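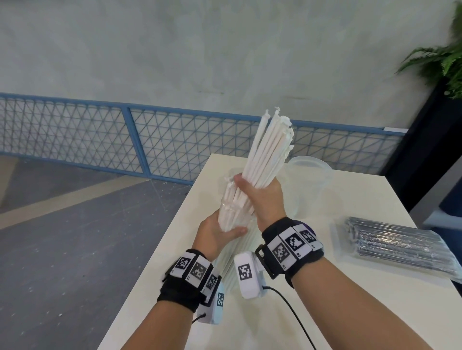
A reader wrote in after my July post to ask why I test grippers on drinking straws at all, when everybody else uses blocks and soda cans. Fair question, and it came up often enough that I finally put a FAQ together.

Home | Gripper Notes | Controllers | FAQ | Contact

So why straws?

Straws are mean! One straw is easy. A fat handful of them shifts around, the paper ones crush if you squeeze, and the plastic ones slide past each other. I learn more from restocking a straw cup than I ever did from stacking cubes.

Which grippers are you comparing?

Two right now – the Wesen two-finger and the Cordier soft one with three fingers. Both bolt onto the same arm, and I run both off the Fledenik controller so I'm not comparing two sets of software by accident.

Why do you wear markers and sensors on your wrists?

I do every task by hand first, and I want to know where my wrists are while I'm doing it. The straps carry printed square markers, and each wrist also gets a little white module with a cable on it. The cables are annoying for the first few minutes and then I forget them (until one catches on a cup).

How many tries does each gripper get?

By hand I did 24 runs. Each gripper gets 40, split between paper and plastic. So far the Wesen has finished all of its runs and the Cordier has 13 to go, so please don't ask me for a winner yet.

What's the hardest part of the job?

The packaging, easily. A bag full of straws has a stiff part and a floppy part, and the floppy part goes wherever it likes. 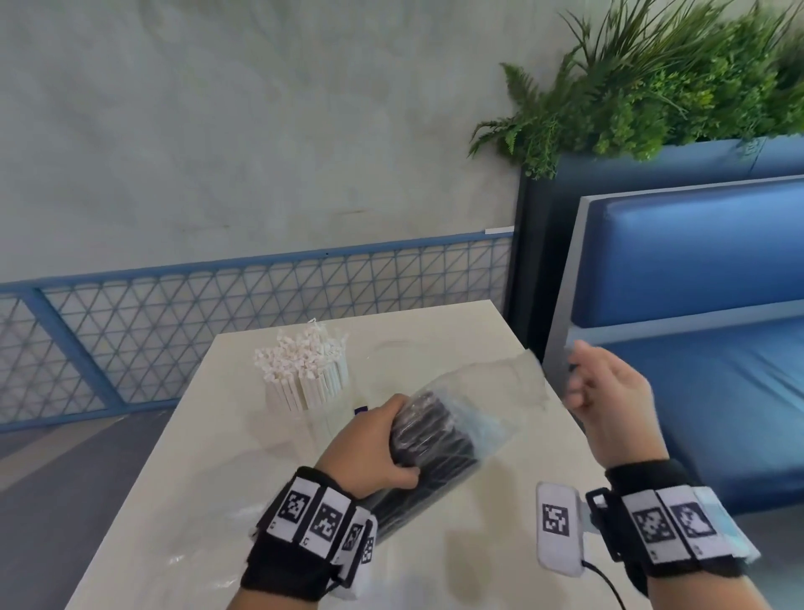 My left hand usually does the holding and my right does the fussy bits, and I change my grip more often than I thought I did. A single arm can't do that, so for the bag runs I clamp one end to the table. Yes, it's a bit of a cheat, and I mark those runs separately.

Does the Cordier crush paper straws?

Sometimes. On the default setting it flattened quite a few. I turned the pressure down to 44 percent and that helped a lot, though now it drops the odd bundle when the arm swings fast. Still fiddling with it.

Can I get by without the wrist sensors?

Sure, if all you want is a rough path. Markers alone did fine for me on slow moves. Turn your wrist over and the camera can lose them – that's when I'm glad of the extra data.

Where do I get the straps?

Mine came from Gukisent. Order a size up if you plan to wear them over sleeves, and check the buckle before you start a long session.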